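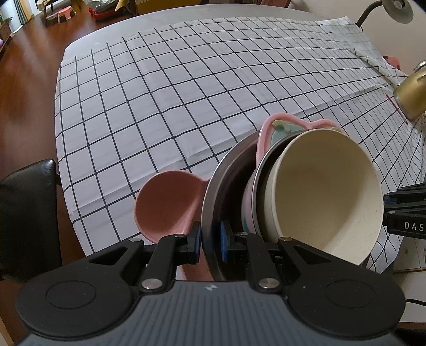

Why does a gripper that can pick up a bowl all morning suddenly start dropping it? At the Durnix kitchen project in Coltville it came down to grip force – the software thought the fingers were squeezing harder than they were.

Small fault. Big mess. The team had been teaching a machine to unstack dishes and put them back, steel and plastic and whatever else people keep in a cupboard. It went well right up to April. Then the drops began, a few at first, then whole stacks going over.

"We blamed the bowls," says Valentina Gaete, who ran the tests. "Steel rims are slick. Thin too. Easy thing to blame."

So they changed the dishes. Changed the tablecloth. Drops kept coming. Out of 2,342 logged lifts, 203 ended with something let go that shouldn't have been, and the log marked over 80 of those as good. That last part is what scared people. A miss is one thing. A miss the machine calls a success goes straight into the training pile and teaches it to miss again.
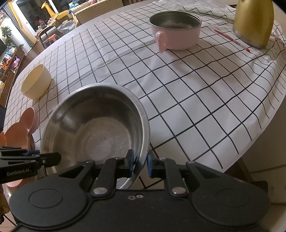

Elikem Eshun found it going back thru the force readings late one evening. The zero point had crept. With the fingers wide open and touching nothing, the sensor still reported a light squeeze. Add that to a real grip and the controller backs off early, happy with itself, holding on by almost nothing.

The controller was a Vokar unit, bought in. Setup notes say re-zero after every restart. The project's own startup script did that – until an update in the spring took the line out. Gaete says the change was reviewed and everyone missed it, her included.

The fix took 2 minutes. Cleaning the data took weeks. Each lift marked good had to be watched again by a person, and the doubtful ones thrown out.

And the safety side? Dropped plastic, who cares. But Bañuelos, the care home group waiting on the system, wants it near hot pans someday. Gaete has put a check in now: fingers open, read the sensor, and if it isnt zero the arm won't move. Eshun wants a second one at the end of every shift. They were still arguing about it when I left.

Contact the editors | Copyright, all rights reserved | Back to top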